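Home | Guides | Space Set-Up | Support

Section 4: Setting Up a Shared Hall with a Mezzanine

Congratulations on getting this far! If you've worked through Sections 1 to 3, your Conora shelving is assembled and your floor plan is taped down. Now comes the part we love most, when a big bare room starts to feel like a place where people want to work. Set aside a full morning, put on comfortable shoes, and bring a friend with a tape measure.

4.1 Before you start

You will need:
- the floor plan from Section 2
- painter's tape
- a tape measure
- a spirit level
- felt pads (one pack of 200 covers most halls, with plenty left over for chairs you buy later)
- the Branton wall brackets from box 2

CAUTION: Never leave anything on the stairs during set-up, even for a minute. A box on the third step is very hard to see when you're coming down with your arms full.

4.2 The walkway

1. Start at the foot of the staircase and mark a clear lane to the main door. Make it at least 7 feet wide if you can. It feels huge on the first day and just right once people are carrying things through it.

2. Stand in the lane with your arms out and turn all the way around. If you touch anything, move it.

3. Walk the lane from the other end, too. You'll be surprised how different the room looks coming back!

Note: Glossy floors show every scuff, and tape left on them for weeks leaves a sticky line. Pull up your markings within 10 days. Warm, soapy water takes off most of what's left behind.

4.3 Shelves by the window

A shelf at the window side is a wonderful spot for small machines, chargers, and anything with a light you want to check as you walk by. White shelving bounces daylight back into the room, so you get a brighter corner for free.

1. Set the shelf so that you can still reach the window latch.

2. Level it front to back first, then side to side.

3. Fix it to the wall with two Branton brackets. Tighten by hand, check the level again, and then finish with the screwdriver.

4. Put the heaviest item on first and leave a hand's width of space behind it for cables and air.

CAUTION: Don't load any single shelf with more than 30 pounds until both brackets are in.

4.4 Desks and chairs

Put desks toward the back of the hall, away from the stairs. People who sit for hours are much happier without foot traffic at their elbows, and the open middle stays open.

1. Place the desks first and the chairs second.

2. Stick a felt pad on every chair leg. Yes, every one! Press each pad for a slow count of 10.

3. Sit down in each chair and push back as if you were getting up. You should clear the desk behind you.

Note: If you have the Hughes folding desks, lock the crossbar before you let go of the top. It clicks twice.

4.5 Lights and upper level

Turn on everything, the ceiling lights and the ones under the mezzanine together, and walk the floor once more. The strip below a mezzanine is nearly always the darkest part of a hall, and good light there gives you a whole extra area to use.

Upstairs, keep the railings free. Coats, banners, and plants all look great hanging there, and all of them can end up on somebody's head. If you want greenery (we always do), stand the pots well back from the edge.

When the lights are right, go back down and take one last slow look from the window side toward the stairs. If you can see the steps, the handrail, and a good stretch of open floor, your hall is ready for people. Enjoy it for a moment before you start on the Virska storage bins in Section 5!

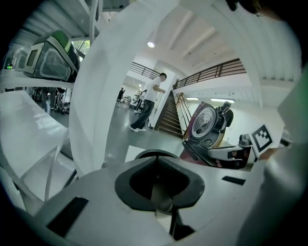 Shares: 30 | Comments: 7

Contact us | Copyright Conora, updated 5 March 2019 | Back to top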